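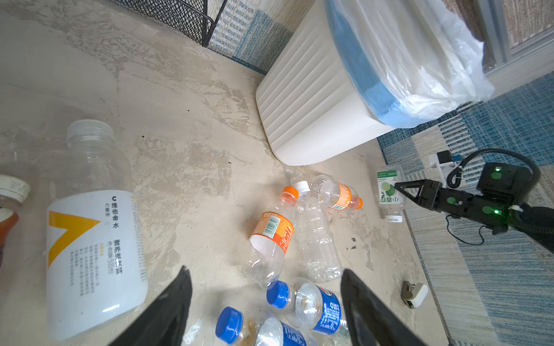 Skipping the Preface: A Report on the Varneck Essay Collection
Iason Karagiannis and Syafiqah Liem
Prose Seminar, spring project

Our question was what the writers of prefaces think they are doing. We had both gotten through three years of literature classes without reading one, so we came to the subject fresh.

The Varneck collection holds 327 volumes of essays, mostly by people who were asked to give a lecture and then couldn't be stopped from printing it. We took the 200 that have a preface signed by the author and sorted them by opening move. The largest group, by a wide margin, begins with an apology. The author regrets that the essays were written for different occasions, that they repeat themselves, and that friends insisted on publication. The friends are never named. We came to picture them as a small, tireless gang.

Kourkoulas is the purest case. The preface to "Evenings at Vatham" runs 16 pages and spends 11 of them explaining that the book needs no introduction. We had planned to treat this as vanity. On a second reading Syafiqah noticed that the apology quietly answers, point by point, a bad review of the previous book, which the preface doesn't mention. After that we went back through the whole apology group looking for old quarrels, and lost most of March.

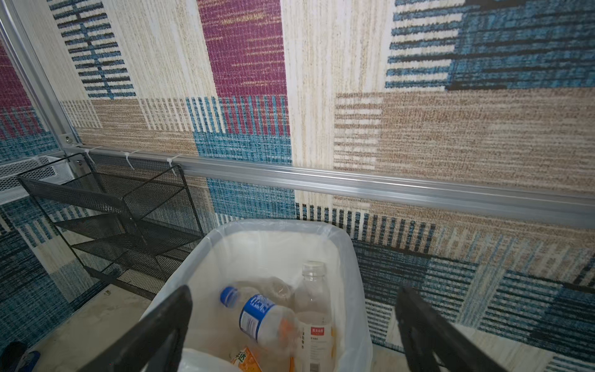

Styliani Kalogeropoulos objected, when we presented the draft, that we were reading prefaces the way other people read horoscopes, and that an author may sometimes be sorry. We have added a category called "Possibly Sorry." It has four books in it.

Our weakest section is the one on dates. Many prefaces are signed from a villa in August, and we built a theory on this before learning that two of the publishers simply had autumn lists. The theory has been moved to an appendix, where Iason still visits it.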